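Wrist view alone proves enough for thin-object handling, Stultillow group reports

A research group at Stultillow has published results on a method that lets a two-fingered robot gripper pick up and place thin, flat objects using only the picture from a small camera at the wrist. The method, called Maltia, was tested on playing cards and poker chips laid out for a table game, and the group says it completed 71 per cent of full card moves without help.

Flat items are awkward for a gripper with two stiff fingers. A card lying on a table offers almost no edge to close on, and a small error in height means that the fingers either press into the surface or pass over the card altogether. The usual answers are a suction cup or a second camera fixed above the table. The Stultillow group wanted to find out how far a single moving camera could go with neither.

The main difficulty comes after the pick-up. Once a card is held upright between the fingers it stands very close to the lens and hides a good part of the table, often the part where it is to be put down. A control program that works only from the current picture tends to lose its target at this point. In earlier trials by the same group, the arm would stop, drift to one side or let go too soon.

Maltia deals with this by keeping a short record of what the camera saw before the card was gripped. The program stores 9 earlier views and lines them up with the present one, using the measured position of the arm. Anything now hidden is filled in from the stored views, and the gripped object is marked separately so that it is not mistaken for something on the table. The record is refreshed as the arm moves, and old views are dropped once they no longer overlap with the working area.

Training used recordings of arm movements guided by a person. Each recording covered one complete move, from approach to release, and the layout of cards and chips was changed between recordings. Failed grasps were kept in the training set if the operator went on to recover from them. According to the report, leaving these out made the finished program noticeably worse at correcting its own mistakes – it would close on nothing and carry on as if it held a card.

The comparison program, Rarkesis, has the same network and the same training recordings but no stored views. The two were close on picking up. The gap opened during placing, above all when the target lay near a stack of chips. Rarkesis often touched the stack on the way down, while Maltia more often came in from the open side.

Speed is a weak point. A full move takes roughly 4 times as long as it does for a person, and most of that time goes on the approach, where the arm slows down to gather usable views. The group tried shortening this stage and found that the success rate fell quickly.

Two kinds of failure account for most of the remaining errors. In the first, the fingers pick up more than one card, which the camera cannot always detect when the cards are lined up edge to edge. In the second, the card slips and tilts in the grip, so that its lower edge is no longer where the program expects it. The authors suggest that a simple force reading at the fingertips would help with both, though they have not yet tested this.

The recordings and the control code will be released through Karam, the group's shared archive, in May. Further trials are planned with folded paper, thin plastic sheet and envelopes, using the same arm and the same camera position.

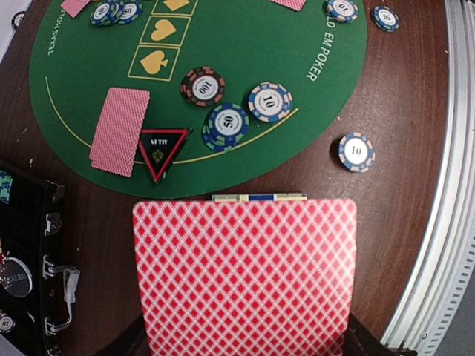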